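We use cookies to remember your settings. Accept | Manage

Print this page | E-mail this page

Small Storage, Week 4: Shelving books in a tabletop unit

Notes to go with the Monday session. Read them before you come and bring a tape measure.

Most advice on arranging books is written by people selling shelves. The Plaltum guide, which some of you will have been given with your course pack, says that books must always stand upright and that a stack is "lazy storage". I have never seen any evidence for this. It holds for a long run of paperbacks on a wall. On a small unit that sits on a table and has to take whatever you put in it, I doubt it matters much.

What does matter is how you use the books. If you read one set, in order, and put each volume back when you finish, a flat stack is fine. Hardbacks with square corners sit well on each other, and the weight goes straight down through the boards. If you keep pulling out the one at the bottom, stand them up.

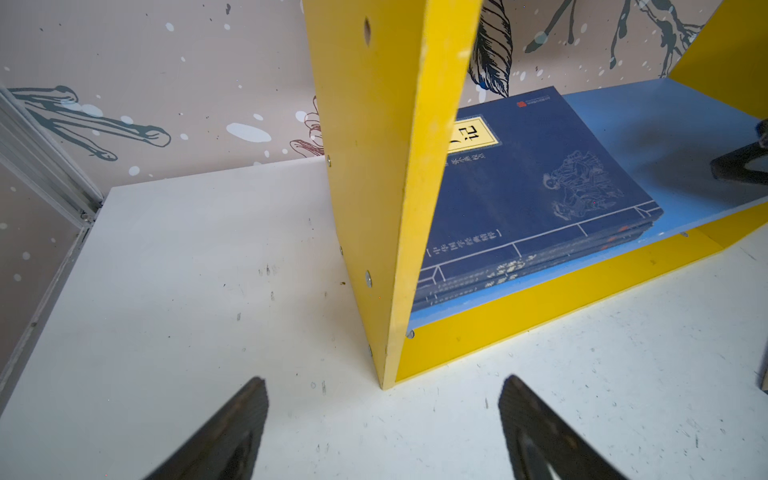
Matching sets are a case of their own. Volumes of the same size and binding stack neatly, and the titles can be read off the spines if you turn them all the same way. Check this before you walk away. Half the stacks I am shown have one volume facing the back, and the owner then claims the set is incomplete.

Now the joints. Small flat-pack units are usually held by screws or cam fittings through the side panels. The Skadham leaflet tells you to retighten these every 30 days. Why 30? It doesn't say. My own rule is to look at them when you empty the shelf to clean it, and to stop turning as soon as they are snug. More board has been ruined by keen tightening than by books.

Painted shelf floors get a lot of fuss too. Plamov sells a liner that it says will stand 1000 slides of a book before it wears. Perhaps it will. I'd lift the book – it costs nothing – and spend the money on something to read.

Exercise (in pairs, 2 books each)
Measure the clear height and depth of one compartment. Lay your books flat, then stand them up. Note which way lets you take one out with one hand, and whether anything else in the compartment has to move. Write down what you found, even if it disagrees with me.

For next week: the chapter on uprights in the Đoàn booklet. Treat the load table with caution, as it gives no board thickness.

Print this page | E-mail this page

Comments (3)

shelfish: Tried both ways with a set of encyclopaedias. Flat was steadier but I could never get at volume one.

Evening group: Is the tape measure for us to keep or do we bring our own?

R.: The Skadham leaflet is wrong about the screws as well as the 30 days. Ours stripped on the second go.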